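Home Products Guides Care Contact
Search the guides... Go

10th January – by Sandrine Leclerc

4. Sorting the chopsticks before storing

Follow this section after washing and drying, for each Jaten set with metal caps.

1. Spread a cloth on the counter. A plain strong color is the best, the dark wood shows well on it.
2. Lay down the chopsticks with all the caps toward you.
3. Compare the grain and the length, and bring similar ones together in small groups. Leave a gap of cloth between groups.
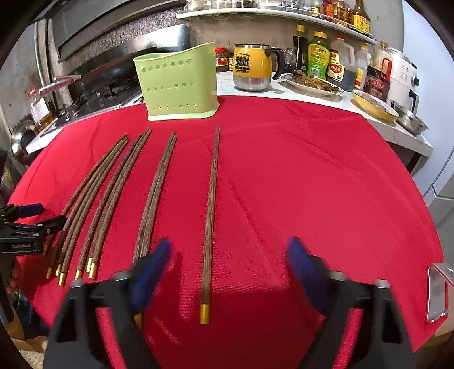

4. Make pairs inside each group. If one chopstick stays without a partner, keep it apart until the end.
5. Put the pairs in the box, caps all on the same side – the lid closes better like this.

Note: The grain is never identical on two pieces. Small differences of brown and black are normal.

Caution: Do not pull a chopstick by its cap. The glue needs 12 hours to dry again if you must repair it.

For a missing piece, write to Blandine Pruvost at the Jaten spare parts desk.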